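Ask me whether machines can do chores yet and I'll say yes, a few, slowly, and I'm thrilled about it.

I run the packing side of a small housewares firm in Surnunley, and since September I've been reading everything I can find on robots that tidy, fold and sort. The washing machine was easy by comparison. It asks us to load the clothes and then it spins a drum. Clearing a table is a much stranger job, full of thin things lying flat and things that belong inside other things.

Take a basket and a flat panel. My niece could deal with the pair of them before she could tie her shoes. For two arms it means getting a fingertip under an edge with hardly any height to it, and keeping one elbow out of the other's way. I could watch people work on that all day!

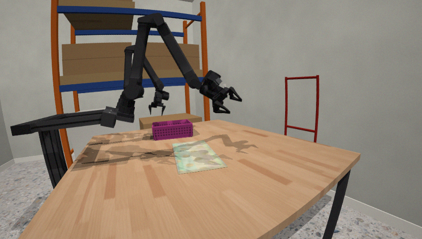
Halby wrote back to an earlier draft of this to say that a simulated table never has jam on it, and that 500 good runs on a computer wouldn't persuade anyone on a night shift to hand over their gloves. Fair enough. I've wiped down enough benches to know about jam.

But practice has to happen somewhere, and a simulator lets a machine fumble the same pickup all night without chipping a single plate. What carries over to a real bench is the open question, and I find it a wonderful one - far more interesting than whether a robot can do a backflip.

My guess is that shop floors get there first. Our bins stay where we put them. A kitchen drawer doesn't stay the same for 26 hours, at least mine doesn't, and I'd still happily let a slow, careful machine have a go at it.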